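4. Surface wear of household storage furniture in rented housing

4.1 Background of the case area

The second part of our study concerns the furniture which the landlord supplies together with the apartment. In Varkport this is the usual form of renting. The tenant receives a bed, a table, chairs and at least one closed cabinet, and at the end of the contract these things must be returned in a condition which the contract calls "ordinary." The word is not defined in any of the contracts that we read. In Pralldale, where most apartments are rented empty, the question does not appear in the same form, and we use it here mainly for comparison.

Our material consists of the inspection sheets which were filled in when a tenant moved out. The housing office in Varkport gave us access to 3965 sheets, from which all personal information had been removed. From Pralldale we received 1030 sheets. The two sets are not equal in quality. The Varkport form has a separate line for each piece of furniture and a free space for remarks, while the Pralldale form has only one box for the whole room. For this reason the numbers of the two towns are never added together in this paper.

We read the remarks with one simple question: which marks did the inspector consider as damage, and which ones did he or she accept as a sign of normal living? In an earlier study of floors (see section 3) we found that inspectors agree quite well with each other about scratches and water stains. With cabinets the agreement is much weaker. We believe that the main cause is the door. The door of a cabinet is a vertical surface at the height of the eyes and hands, and people use it for more purposes than closing the cabinet. They hang towels over it, they fix calendars and school timetables on it, and children put stickers on it.

4.2 Adhesive marks on doors

Stickers and tape form the largest group of remarks about cabinets in the Varkport sheets. It is larger than the group of broken handles and much larger than the group of swollen boards. The remarks are usually short. "Stickers, left door" is typical, and often nothing more is written. In some sheets the inspector added whether the stickers could be removed with a fingernail, and in a few there is a comment about the color of the surface under the sticker.

The last point deserves more attention. On light fronts, such as cream, beige or white, the area under a sticker can keep its first color while the area around it becomes darker or more yellow with the years. When the sticker is removed, its shape remains. A tenant who carefully cleans the door before the inspection can thus make the mark more visible than it was before. Several tenants complained about this in the written answers attached to the sheets, and in our opinion the complaint is justified. The paint has aged in a normal way, and only the contrast between the two areas makes it look like damage.

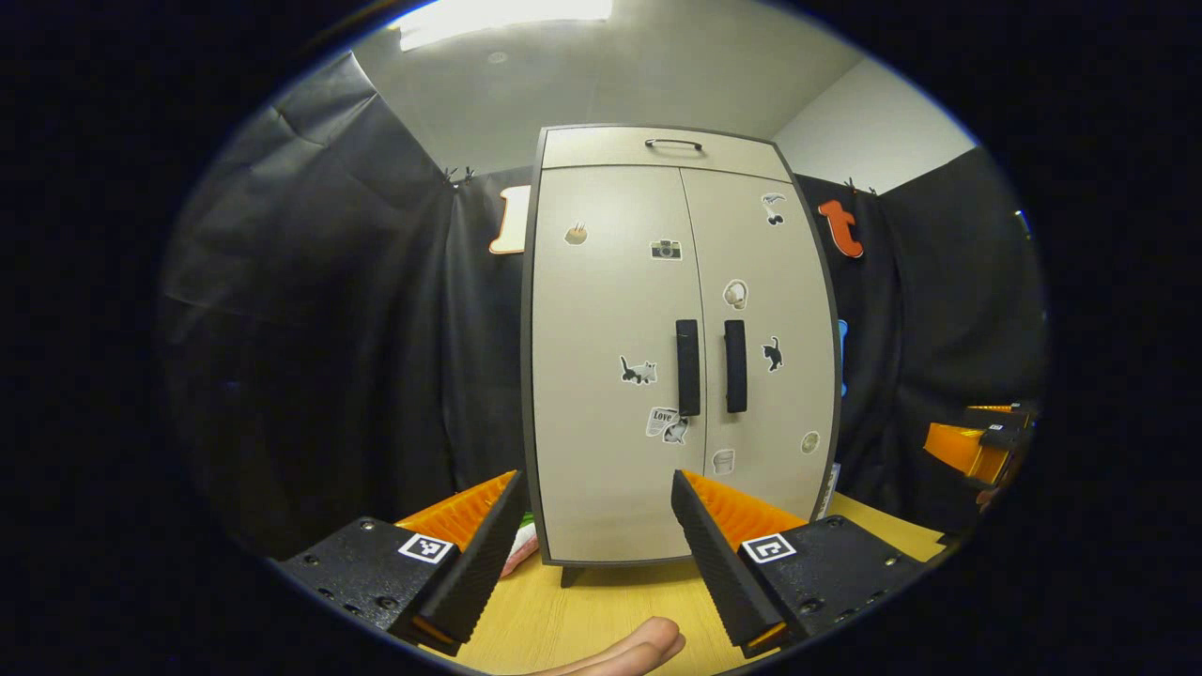
Figure 4. Cabinet with a drawer, two doors and stickers on the doors.

On dark fronts the situation is different. The color change is small, but the remains of the glue collect dust and become gray. Inspectors describe this as "dirty" more often than as "damaged," and a dirty surface normally leads to a cleaning fee and no replacement. The same behavior of the same family can therefore have a different price in two neighboring apartments, depending only on the color which the landlord has chosen. We did not find a contract in which this difference was mentioned.

It is also necessary to say something about the position of the marks. When the height of the stickers was noted, the low ones were nearly always connected by the inspector with children, even in apartments where the sheet does not say that children lived there. The high ones were connected with adults and were judged more strictly. We cannot decide from the sheets if this judgment is fair. We only observe that the form does not ask who made the mark, and that the inspectors answer this question anyway.

4.3 The test with cleaning products

To understand how much of the marking can be removed with simple means, we made a small test with 100 painted panels. Each panel received one paper sticker of the same type and was kept in a bright room with a south window. After the storage period, which ended in August, the stickers were removed by hand, and the panels were divided into groups. One group was cleaned with warm water and dish soap, one with cooking oil followed by soap, and one with Flundis, a citrus cleaner that is easy to buy in both towns. The last group was not cleaned.

Warm water with soap removed the paper but left a thin layer of glue, which could be felt with the finger and seen when the light came from the side. Oil gave a better result, but it needed patience, and the panels had to be washed twice afterwards. The citrus cleaner worked fastest. However, on the panels painted with the softer paint (Pärn, matt quality) it also changed the gloss, so that a shiny spot appeared where the sticker had been. Such a spot would probably be noted by an inspector as a new type of damage. On the harder paint of the same producer we did not notice this effect.

We must mention two limits of the test. First, a panel which lies in a bright room is not a door which is opened and closed every day by hands that are not always clean. Second, we used only one type of sticker. Vinyl stickers, and the small thick ones which are filled with foam, have other glues, and several inspectors told us that the foam ones are the worst. They break when they are pulled, and the lower layer stays on the door. We hope to include them in a later test.

4.4 How the deposit is calculated

In Varkport the cost of a damaged door is taken from the deposit according to a table. The table knows three conditions only, which are good, worn and damaged. A door with marks of stickers may be placed in the second or in the third condition, and the difference is considerable, because "worn" costs the tenant nothing and "damaged" means the price of a new door. In almost 5 percent of the sheets the inspector had first marked one condition and then crossed it out and marked the other. We take this as a sign that the table does not fit the cases well.

The age of the cabinet should in theory reduce the cost. The contract says that furniture loses its value in equal steps every year. In practice the age is written on the sheet only seldom, and when it is missing, the office calculates with the full price. Tenants who had kept the first inventory list could correct this, but many of them had not received such a list or could no longer find it. In Pralldale the few furnished apartments are handled without a table, by agreement between the two sides, and the sheets show fewer complaints. The number of these apartments is too small to draw a strong conclusion from it.

We would suggest two changes to the form. The first is a separate line for adhesive marks, in which the inspector writes the color of the front, whether glue remains, and whether the surface under the mark is intact. The second is a line for the year in which the furniture was bought, to be filled in by the office before the visit and signed by both sides. Neither change requires new training, and both could be made when the form is printed again. A fourth condition between "worn" and "damaged" was also discussed with the office, but there it was feared that the number of disputes would grow.

The remarks about drawers, hinges and handles follow another pattern and are treated in section 5.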